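Gesedport Residents Forum > Shared Laundry and Linen > Draft laundering notice for loaned sports uniforms

Pilkington_K
Members are asked to comment on the draft notice before the end of July. The Kvam Hall league lends 200 garments each season, and the present wording on washing is unclear. The draft proposes a cold wash, no fabric softener, and line drying in all cases.
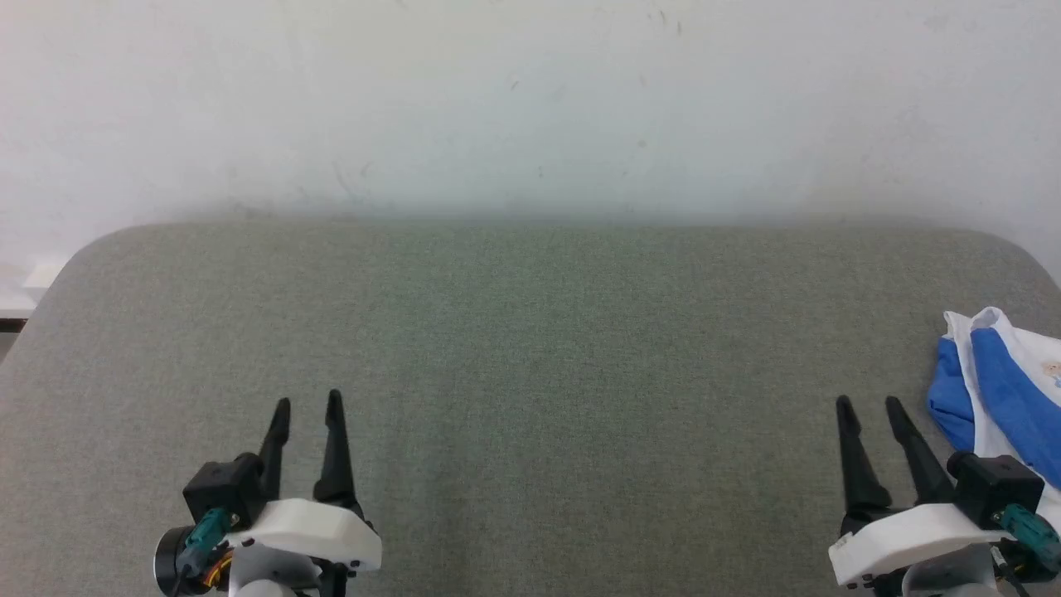
Garments would be due back within 10 days of the final match. Late returns would carry a charge of 2 dollars per item.

donar_east
I support the washing rules but must object to the charge. Families with several players would bear most of it - and the league has never had a real shortage.
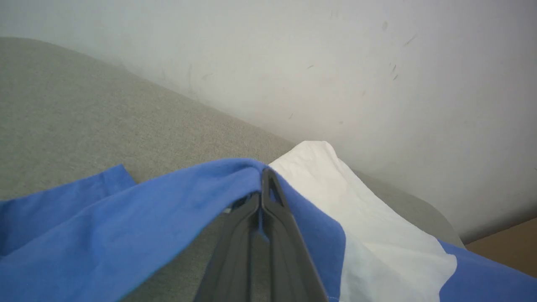

Kieran Pilkington
The objection is noted. The charge could be limited to one per household. I would ask that the deadline itself remain, as the inventory is taken soon after.

stirent_secretary
The Stirent league dropped line drying from its own rules. Many apartments have no place for it, and low heat in a dryer caused no complaints over 8 seasons. Color transfer was the greater concern. We advise members to wash anything with white panels separately from dark items.

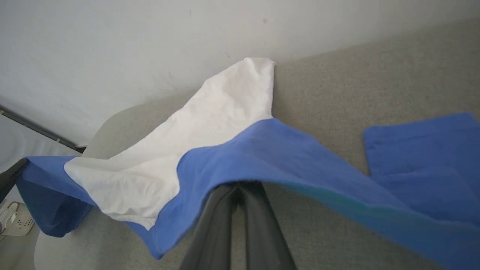

Blue and white fabric, crumpled

donar_east
With respect, low heat is not the same on every machine. Our printed numbers cracked within one season. I would keep line drying as the rule and permit exceptions on request.
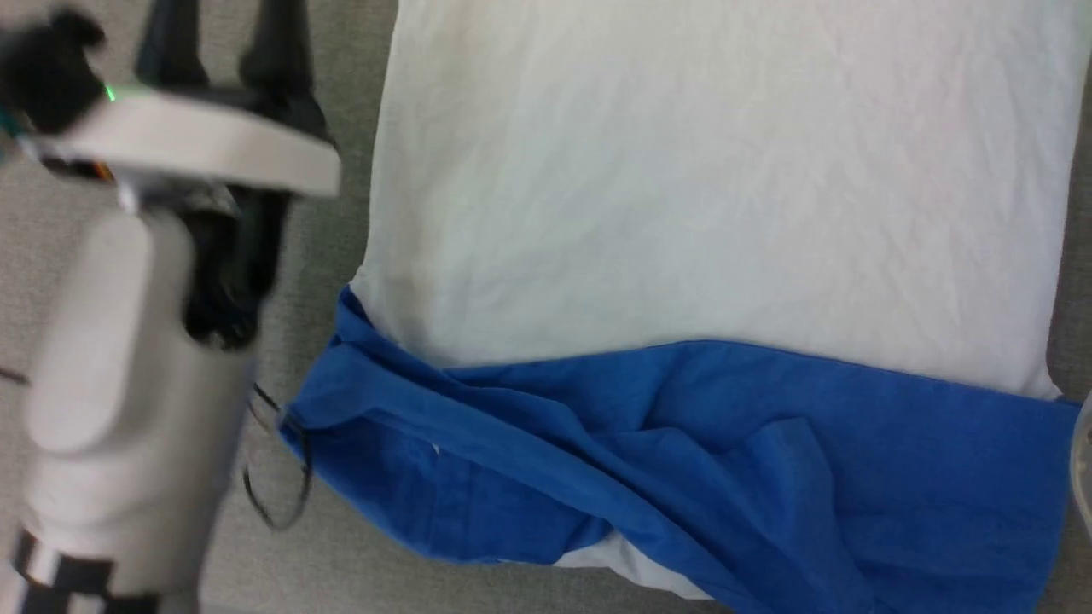 An exception could be granted by e-mail, with no form required.

Pilkington_K
Both positions will be included in the revised draft. Please send any further wording on dryers to me directly by 8 p.m. tomorrow.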